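このサイトでは利便性向上のためCookieを使用しています。閲覧を続けると、Cookieの使用に同意したものとみなされます。 [同意する] [設定]

自動分解ニュースレター 8月号

研究短評:「失敗を予測する把持」は本当に失敗を予測しているのか

使用済みサーバーやワークステーションから部品を取り出す作業をロボットにやらせる、という話は何年も前から聞いている。デモ動画はどれもよくできていて、再現しようとするとたいてい困る。そういう気分のまま、Brurkirachの研究グループが公開した予稿を読んだ。筆頭著者はBenedikt Wegener氏、共著にLertchai Thepsuriya氏。手法の名前はPistudanceという。名前の由来は本文のどこにも書いていない。

主張はこうだ。手首カメラの映像と指の開度から、把持に入る直前に「この把持は失敗するか」を推定し、危ないと判断したら一度引いて入り直す。方策そのものは既存の模倣学習をほぼそのまま使い、上に判定器を一枚かぶせる。構成は単純で、そこは好感が持てる。追加の力覚センサーも要らない。既設の平行グリッパーで試せるなら、現場側の敷居はかなり低い。

学習に使った遠隔操作の記録は463本。対象作業はメモリの抜き取り、コネクタ外し、CPUの取り出しの三種類で、評価は各条件27回ずつ行っている。著者らによれば、判定器を入れたことで三種類すべてで成功率が上がった。

引っかかった点を順に書く。

まず試行回数。27回で成功が三つか四つ増えたとして、それをどこまで信じるか。信頼区間は付録にも見当たらない。条件ごとの差を棒グラフで並べられると立派に見えるが、同じ実験を翌週やったら順位が入れ替わる程度の差ではないかと疑っている。せめて100回、できれば日を分けて回してほしかった。

次に「入り直し」の扱い。判定器つきの条件では再試行が許され、比較対象の方策は一回勝負になっている。これでは判定が賢いから成功率が上がったのか、単に回数を多くやったから上がったのか区別がつかない。判定器の代わりにサイコロを振って入り直す条件を一つ足せば済む話で、なぜ入っていないのか理解に苦しむ。Wegener氏にメールで尋ねたところ、「次の版で追加する予定」との返事だった。待つことにする。

三つ目は、成功の定義。CPUの取り出しでは「ソケットから持ち上がったこと」を成功としている。ピンやパッドの損傷は見ていない。部品を再利用したい人にとって、持ち上がったかどうかは話の半分にもならない。Thepsuriya氏は以前の発表で損傷の検査手順を丁寧に説明していたので、今回それが落ちているのは余計に残念だ。

四つ目、これは細かいが、所要時間の表に再試行のぶんが含まれているのかどうかが読み取れない。脚注には一作業あたり「最大15秒の追加」とあるのに、本文の表ではほとんど差がない。どちらかが間違っているか、こちらが読み違えている。

評価する点も書いておく。失敗例の分類は読む価値がある。ケーブルが視界をふさいだ場合、指先が部品の縁に乗り上げた場合、反射で位置を見誤った場合と分けてあり、それぞれで判定器がどの程度当てたかが示されている。反射への弱さを隠していないのは誠実だと思う。金属の筐体の中で働かせる以上、光るものだらけになるのは避けられない。

もう一つ、筐体からマザーボードを外さずに評価している点もいい。この分野の論文には、基板だけを机に寝かせ、真上から照明を当てて撮ったものが多い。配線も電源も残った状態でやるのと比べれば、別の問題と言っていいくらい難しさが違う。CPUの作業で指が降りていく先は次のような場所だ。

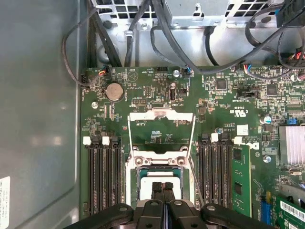
手首側カメラから見たCPUソケット周辺。ロードプレートは開いた状態で、指先はプロセッサの真上にある。

両脇にメモリスロットが並び、ソケットの右にはレバーが斜めに出ている。この種の配置では、指を横に開く動作ひとつにも気を使う。指の先端がプロセッサに重なると、肝心の縁が手首のカメラからどれだけ見えているのかも気になる。判定器がいちばん情報を欲しがる瞬間に、いちばん見えにくくなるのではないか。論文はこの点に触れていないが、時刻をずらして判定させたときの精度を一枚の図にしてくれれば、かなりのことがわかるはずだ。

なお、ロードプレートを開けるところは手法の対象外で、評価はすべてプレートが開いた状態から始まる。付録の一行にしか書かれていないので、見落として「CPU交換の自動化」と紹介する記事がきっと出る。レバーを外してプレートを起こす工程のほうが難しい、という意見は当方の読者にも多いだろう。

コードと学習データはNolteという名前のリポジトリで公開予定とされている。原稿を書いているこの日曜の時点では、READMEだけが置かれていた。分解ラインを持つTursideの……失礼、Turksideの技術担当者にも読んでもらったが、感想は「判定器だけ欲しい」だった。方策は自社のもので間に合っている、という意味らしい。著者の狙いとは少しずれるが、使われ方としてはそちらのほうがありそうに思える。

現段階での当方の評価は「保留」。無作為な再試行との比較と、取り出した部品の損傷検査。この二つが次の版に入ったら、改めて取り上げる。追試を試みた方は、うまくいかなかった結果も含めて編集部まで知らせてほしい。

このニュースレターは配信登録された方にお送りしています。配信停止・アドレス変更は登録者ページから。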